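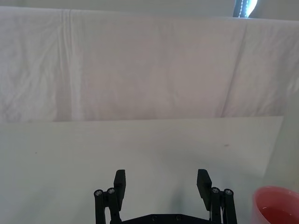 1/ The Neka mayor's race, a thread, from somebody who should have gone to bed hours ago

OK so if you went to sleep at 10 thinking Estrella Palacios had this wrapped up, so did I! I'd brushed my teeth and everything. Then the Coppens precincts came in and the whole thing flipped, and now we're headed for a recount.

2/ Where it stands as of this morning: Wouter Cuypers 3,404, Palacios seven votes behind him. Seven! There are more people than that in line at the post office. Third place went to Peter Tichý, who is out but suddenly very popular with both camps.

3/ A bit of background for those of you who moved here lately. Cuypers has been on the council forever, mostly on the roads side. Palacios ran the school board for one term and quit over the bus contract (long story, I did a thread on it in January, it's still pinned somewhere down there).

4/ Coppens going for Cuypers is no shock, he grew up there. The shock to me was how much he won it by. Palacios had signs all the way up Wernier Road and I really thought the sewer hookup fight would hurt him. I called that one wrong, and my brother-in-law has already texted to remind me.

5/ Now the mail ballots. The clerk, Kurniawati Wattimena, says 20 of them are being held because the signature on the envelope didn't match the one on file. Those voters got a letter and a phone call if there was a number. They have until noon on the last day of the canvass to come in and fix it.

6/ So 20 ballots out, a gap of seven. You can do that math as well as I can. Palacios would need to win those by a lot, and some of those folks won't show up (people don't answer calls from numbers they don't know, me included). But it's possible, and her people were out knocking on doors before breakfast.

7/ I went down to the clerk's office at 8:30 and sat in on the start of the canvass. It's open to anybody, by the way! You sign in and get a sticker. Both campaigns had someone there. Geert Lambrechts was watching for Cuypers, and he and the Palacios watcher were sharing a bag of donuts, so it isn't civil war just yet.

8/ Most of the morning went to matching the poll book totals against the machine tapes, precinct by precinct. It's slow. They read a number out loud, somebody else reads it back, and then they both sign. I lasted till lunch and my back is killing me.

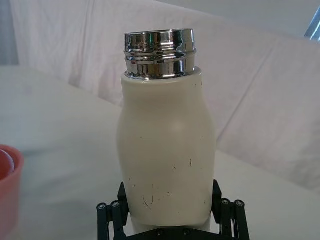

9/ Who pays for the recount?

The town pays if the margin is under ten votes. Otherwise the candidate who asks for it puts down a $500 deposit and gets it back only if the result changes. With the gap at seven, Palacios doesn't have to put up a cent as things stand, but that could move once the mail ballots are settled.

10/ Lots of you are asking about Tichý. He hasn't endorsed anybody, and an endorsement wouldn't do anything now anyway, the votes are in. What people are really fighting over is his council seat, which he keeps. Whoever ends up mayor needs him to pass a budget, and he knows it. I've never seen the man return so many phone calls.

11/ There's a post going around saying the Drerkero Hall polling place ran out of ballots for an hour. I asked Wattimena about it directly. She says they got low, a fresh stack was driven over from the office, and voting never stopped. Two poll workers I talked to told me the same. If you were there and got turned away, please message me, I do want to hear it.

12/ And to the guy in my replies who says a close race proves something fishy went on: I get that you're mad, but small towns get close races. Go sit in the room tomorrow morning. Bring a cushion, those chairs are awful.

13/ For what it's worth I voted for Palacios and I've said so before, so read all this with that in mind. I also think Cuypers has been decent about it. He told his crowd last night to go home and wait for the count, and he sent the band home too, poor guys, they'd only done four songs.

14/ Canvass picks up again at 8:30 tomorrow. I can be there until 11 and then I've got work, so if anybody can cover the afternoon and send me notes, I'd be so grateful!

15/ Oh, and if you got one of those signature letters, bring your ID and go in by the side door on Wernier Road. The front one is locked for the floor repair.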